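3 Versuchsaufbau und Aufgabenstellung

3.1 Rahmen der Lehrveranstaltung

Das Projektseminar »Greifen im Haushalt« wurde im Wintersemester erstmals angeboten und begann im November. Die Studierenden bearbeiteten eine gemeinsame Manipulationsaufgabe: das Umsetzen von Dampfbrötchen und Teigstücken zwischen einem elektrischen Dampfgarer und einem weißen Teller. Verwendet wurde die zweiarmige Plattform Usov mit Parallelgreifern. Bildströme liefern je eine Kamera am Handgelenk und eine Kopfkamera.

Als Softwareumgebung diente das am Lehrstuhl gepflegte Paket Flitedetti, das Teleoperation, Aufzeichnung und Wiedergabe der Gelenkwinkel zusammenfasst. Jede Gruppe nahm 200 Demonstrationen auf. Deckel und Topf wurden in der Eingangsübung als Hindernisse behandelt, an denen die Annäherung mit geöffnetem Greifer zu planen war.
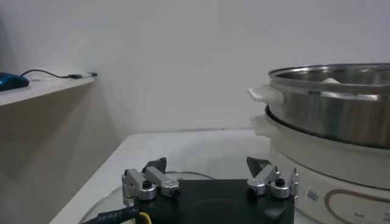 Die Eingangsübung umfasste 26 Zielposen, die ohne Kontakt anzufahren waren. Spiegelnde und transparente Oberflächen wurden bewusst nicht abgeklebt. Die Tiefenschätzung fällt dort lückenhaft aus, und der Umgang mit fehlenden Messwerten gehörte zu den Lernzielen. Zulässig waren eine manuelle Maskierung oder das Interpolationsverfahren aus Flitedetti.

3.2 Greifen nachgiebiger Objekte

Im zweiten Aufgabenblock wurden Teigstücke vom Teller aufgenommen. Der Öffnungsweg des Greifers wurde vor jedem Griff auf den Maximalwert gesetzt und die Schließkraft in der Steuerung begrenzt. Die Handgelenkkamera erfasst dabei beide Finger und den Bereich dazwischen.
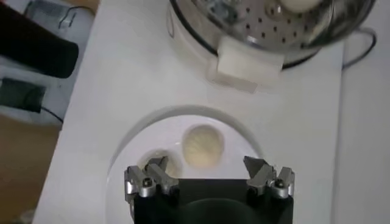
Warum wurde auf eine Kraftmessung in den Fingern verzichtet?

Der Motorstrom war als Ersatzgröße für die Zwecke des Seminars hinreichend genau, und der Einbau zusätzlicher Sensoren hätte den Zeitplan überschritten. Die Umrechnung erfolgte über eine Kennlinie, die jede Gruppe mit den Prüfkörpern der Firma Brinkmann selbst aufnahm.

Der dritte Aufgabenblock betraf die Arbeit im Topf. Abb. 4 zeigt die Ausgangslage für zwei Brötchen: Der linke Greifer wird in die Lücke zwischen ihnen abgesenkt, der rechte steht geöffnet vor dem leeren Teller.

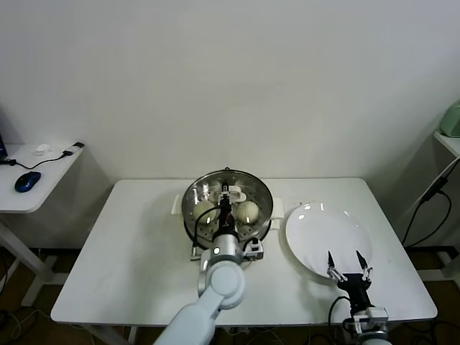
Abb. 4: Linker Greifer zwischen zwei Brötchen im Dampfgarer, Ansicht der Kopfkamera.

3.3 Koordination beider Arme

Für die Koordination wurde ein einfacher Zustandsautomat vorgegeben. Ein Arm durfte den Raum über dem Topf erst beanspruchen, wenn der andere ihn freigegeben hatte. Die Wartezeit bis zur Freigabe war auf 20 Sekunden begrenzt; danach brach die Steuerung den Versuch ab und protokollierte ihn als Fehlschlag. Bei drei Brötchen kam das Anfahren der Griffe am Topf und am Dämpfeinsatz hinzu. 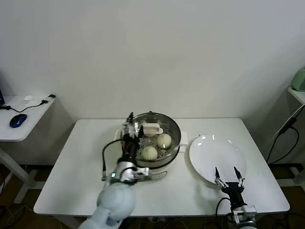
Die Bewertung erfolgte nach dem Schema Nanivmont, das Erfolgsquote, Ausführungszeit und Zahl der Eingriffe getrennt erfasst. Ein Eingriff liegt vor, sobald die bedienende Person den Notstopp betätigt oder ein Objekt von Hand verschiebt. Der Anteil wegen Überschreitung der Wartezeit abgebrochener Versuche betrug rund 5 Prozent. Sie gingen in die Erfolgsquote ein, wurden bei der Ausführungszeit jedoch nicht berücksichtigt. Die Ergebnisse der Gruppen sind in Abschnitt 4 aufgeschlüsselt.

Artikel drucken
Artikel per E-Mail versenden

Verwandte Beiträge
Kalibrierung von Handgelenkkameras im Praktikumsbetrieb
Flitedetti: Aufzeichnung zweiarmiger Demonstrationen
Motorstrom als Ersatzgröße für die Greifkraft
Bewertungsschemata für studentische Robotikprojekte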